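**Guest wifi drops on upper floor, Flitance guesthouse**
Opened by: Sveva Ferraro
Assigned: Thaís Xavier
Status: waiting on customer

**Reported**
Guests in the upstairs rooms lose wifi every evening. Comes back by itself after 5 minutes, then goes again. Downstairs fine. Started in January after the new router went in.

**Wed 7:50 pm, TX**
Called Sveva. Router is a Brellow, default settings, sits in the closet by the stairs. Extender upstairs is the old Hellitov one. Both on channel auto. Asked her to reboot the extender first, then router. No change.

**8:14 pm, TX**
Got into the admin page remotely. Log full of this:

```
dhcp: no free leases
dhcp: no free leases
dhcp: pool exhausted (guest)
```

Guest pool is set to 14 addresses. Fourteen! With phones, tablets and TVs that's gone by dinner. Lease time was 7 days too so old guests were still holding theirs. Downstairs TVs grab one early and keep it, so they look fine.

**Changed**
- guest pool 14 -> 50
- lease time 7 days -> 5 hours
- extender fixed to channel 1, was fighting with the router
- cleared old leases

Sveva tested from the Costa room, got an adress right away. Signal still weak by the bed in there, two bars on her phone.

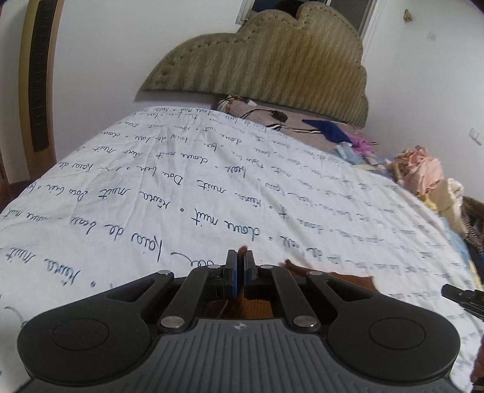 Weak signal is a seperate problem from the drops. Extender is plugged in low behind the hallway dresser, want it higher up and out in the open. She'll try the outlet on the landing tomorrow.

**To do**
- Sveva: move extender, send speed test from both ends of the hallway
- TX: check lease count after a full evening
- firmware update on the Brellow, do it in the morning when guests are out

Leaving open till I hear back.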